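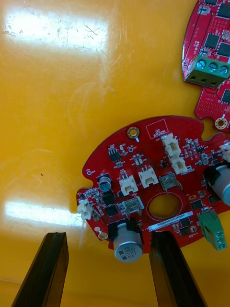
夹爪和红色电路板,黄色台面。底部电容标 330 / 63V。

八月 作者:Su-chen Yeh
阅读 200 评论 3

过去一年我在 Codbridge 做末端工位的集成,隔三差五有人问同一个问题:机器到底能不能做杂活。问的人里一半想的是家务,叠衣服、收碗;另一半想的是车间里那些没人愿意写进工艺卡的动作,比如把一块板子从台面上拿起来,翻个面,放进治具。我对前一半只有间接经验,对后一半有一些直接的,先写后者。

电路板的拿取在产线上早就解决了,前提是板子在载具里,载具在导轨上,导轨的位置误差由机械保证。这类设备我不讨论。我讨论的是返修台和小批量混线:板子平放在台面上,朝向任意,旁边可能还压着另一块,来料没有托盘。人做这个动作不需要培训。机器做这个动作,每一步都有单独的失败方式。

先说外形。驱动类的板子常常不是矩形,为了塞进电机后盖,做成近似圆形,边缘有缺口和凸耳,中间开一个大孔。平行夹爪默认的抓取假设是两条相对的平行边,圆板没有。能夹的地方取决于角度,转过十几度,原本的好位置就可能落在一个缺口上,或者正对着一个伸出板边的插座。夹直径方向,力臂最稳,但开口要够大;夹中间的孔边,开口小,但孔边离器件近,指尖厚度马上成为限制。

再说高度。这种板上最高的是电解电容,其次是接线端子和白色插针座。大电容往往靠近板边,正好挡住夹爪从侧面进入的路线。指尖如果碰到电容,板子会先转再滑,夹爪闭合的时候目标已经不在原处。更麻烦的是碰了以后看不出来。电容歪一点,焊盘受过力,外观检查未必能发现,功能测试也未必能发现,三个月后在客户那里发现。所以我们的规则是禁止接触任何高于插座的器件,规划器里把它们按膨胀过的圆柱处理。

允许接触的区域剩下多少,取决于板。我给 Liviu Iordache 画过一张可夹区域图,把边缘按器件距离分段,能用的弧段很短,而且不总是成对出现。他看完的意见是换吸盘。吸盘在光板上很好,在密集贴片的正面几乎找不到一块够平的面积,标签条码那一条勉强平,吸了会把标签揭起来。反面如果没有器件可以吸,但反面朝下的时候你吸不到反面。于是又回到夹爪。

从平面上拿起薄板,还有一个跟器件无关的问题:板厚通常一毫米多,底面贴着台面,指尖要下到几乎擦着台面的高度。台面稍有不平,或者机械臂的重复精度加上标定误差超出余量,结果就是要么夹空,要么顶到台面。人会用指甲挑起一边,或者把板子推到桌沿再捏。两种办法都依赖触觉,也都依赖对滑动的容忍。Bogdan Vasiliu 在 Polludus 那边试过推到桌沿的策略,单块板成功率不错,两块叠在一起时就乱了,推下面那块,上面那块跟着走一段,然后停下,停在哪里要看摩擦。

重叠这件事值得单独写。两块同色的板,一块的角压在另一块的边上,分割算法容易把它们并成一个物体。同色的阻焊、相似的白色丝印、相同样子的绿色端子,从上往下看边界只剩一道很窄的阴影。并成一个物体以后,后面的抓取点全错。深度也帮不上多大忙,板厚的台阶跟深度噪声是一个量级。我们现在的做法是先找安装孔,铜色的圆环特征稳定,再用孔的相对位置去匹配已知板型,匹配上以后轮廓由图纸给出,不靠分割。代价是每种新板都要录入。小批量混线的意思恰恰是新板很多。

然后是反光。亮面台板加顶灯,图像里总有一两块过曝的白斑,位置随相机移动而移动。相机装在腕部时,靠近目标的过程中白斑会从背景滑到板边,边缘检测在那几帧里失效。处理办法很普通:换哑光垫,或者给灯加漫射板,或者多角度取图再合成。三个办法我都用过,第一个最便宜,也最常被现场拒绝,理由是垫子会脏,会被拿走,会影响清洁。台面用久了满是细划痕,划痕本身也散射,倒是让反光的边缘软了一点,对曝光没有实质改善。

标签的事也提一句。板上印着 QC STICKER 的方框,是给质检贴纸留的位置。贴贴纸是一个标准的人工动作:揭,对准,按。Emilian Mihăilă 问过能不能顺手让机器做了。单独做贴标机很成熟,让一台通用的两指夹爪去揭一张小贴纸就是另一个项目。我的估价是拿取的两倍工时,他没有再问。把一个岗位上的动作列成清单,逐条问机器能不能做,得到的“能”会很多;把这些“能”放到同一台机器、同一个节拍里,剩下的就少了。

关于节拍,我手头能公开的数字不多。Onu 的返修台试运行时,做过一轮 200 次拿取,板型 2 种,单块平放、不重叠、允许任意朝向。掉落 3 次,原因都是指尖落在缺口附近。没有碰到大电容。这个结果不差,但条件写得很窄,请连条件一起引用。把重叠加回去以后我没有攒够次数,不给数字。速度上机器比人慢,主要慢在靠近阶段的二次定位,这一段砍掉就会更快,掉落也会更多。

回到家务那一半。Anca Cârstea 在 Flarnby 做家用方向,我们每隔一阵互相抱怨一次。她的物体比我的软,比我的大,公差宽得多:杯子放偏两厘米没有人在意,板子放偏一毫米进不了治具。但她没有图纸。我匹配不上板型可以停机报警,叫人来看一眼,她的机器在厨房里停机报警,用户会退货。她认为车间的问题简单,因为环境可控;我认为她的问题简单,因为精度宽松。我们都没有说服对方,可能两个说法各对一半。

有一点我们看法一致,演示视频里缺的是恢复。抓起来、放下去,是任务里容易的部分。夹歪了之后怎么办,板子掉回台面并且翻了面怎么办,拿起一块带起两块怎么办。人处理这些不到一秒,甚至不觉得自己在处理异常。我们的程序里,异常分支的代码量已经超过主流程,覆盖率仍然不能让我放心离开工位。

学习类的方法在这里有进展,我承认。用遥操作采一批数据训出来的策略,在推、拨、挑这些接触动作上比我手写的好,尤其是挑起板边那一下,我写了两版都不如它。它的问题是我没法回答质量部门的提问:凭什么保证指尖不碰电容。手写规划器可以给出一个几何余量,策略只能给出统计结果。目前的折中是外面套一层几何约束,策略想进禁区就截断。截断以后它有时会在边界上来回抖,看着像犹豫,实际是两个控制量在打架,滤波参数还在调。

指尖也在改。现在用的是长而扁的指,内侧带浅槽,进狭窄处方便,刚度一般,夹紧时尖端会略微张开。下一版准备在尖端加一个很薄的台阶,托住板底边,代价是下探时更容易刮到台面。静电这块之前是凑合的,指面材料的表面电阻要重新测,测完再决定要不要换。

如果有人问现在值不值得上:板型少于十种,台面可以改,允许旁边留一个人处理异常,可以试。三个条件缺一个,先别买机械臂,先买托盘。托盘的采购周期短,装好当天就能看到效果,而且以后真上机器时也用得着。

重叠那一组的测试下个月继续,台面先不换垫子,我想看看在现有光照下只改曝光能走多远。

分享 2 评论 3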